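GAME 214: Selling and Pricing Digital Games
Handout 4: Discounts, giveaways and the long tail
Instructor: Chunhua Peng

Read this before the second seminar in March. Bring your price sheet from Handout 3, since the exercise at the end uses the same numbers.

1. Base price

The base price is what a buyer sees when no sale is running. It sets expectations for every discount that follows. A small studio that launches at a low price has little room to cut later without reaching a figure where store fees and taxes take most of what is left.

Our running case is Balley, a puzzle game by a studio called Stetmont. It launched on one store, Asov, with no publisher. In its launch month it sold 1,839 copies. Three months later it was selling 138 copies a month at full price. That drop is normal for a single-player game with no updates.

2. Discount depth

Students often assume a deeper discount always brings in more money. Work it out per copy. At half price, you need to sell twice as many copies to make the same gross revenue. At 75 percent off, you need 4 times as many. Whether you get them depends mostly on how many people have the game on a wishlist and whether the store sends those people a notice.

Wishlist users who did not buy at 20 percent off may still buy at 40. Users who did not buy at 40 are a smaller group, and some of them have forgotten the game. Step the discount down over several sales. Once you have sold at a given price, expect people to wait for it again.
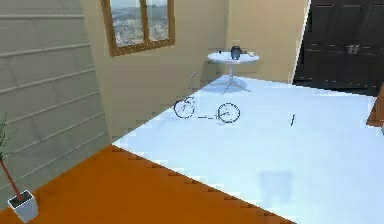
3. Giveaways

A giveaway is a different tool from a sale. There are 2 common forms:

Store-funded. The store pays the developer a fixed fee and gives the game away for a set period. Income is known in advance. The studio gives up later sales on that store to everyone who claimed a copy.

Self-funded. The developer sets the price to zero for a time. No fee is paid. This mostly makes sense when there is something else to sell, such as an expansion or a sequel due soon.

Stetmont turned down a store-funded offer for Balley in its first year and accepted one in its second, shortly before releasing its next game, Xia. Be ready to say in seminar whether you think the first decision was right. The fee is not public, so state what you are assuming.

4. Timing

Large seasonal sales bring the most visitors and the most competition. A small title can do better in a themed sale with fewer games in it. Check the store's cooling-off rules as well. Many stores require a gap between discounts, and a badly placed sale in one month can lock you out of a bigger one in the next.

Exercise

Using the Balley figures above and a base price of your choice, plan one year of discounts starting from month four. Show gross revenue per sale and the assumptions behind each. One page, with the spreadsheet attached. Submit to Chunhua Cao, who is marking this unit.

Last revised 23 December 2025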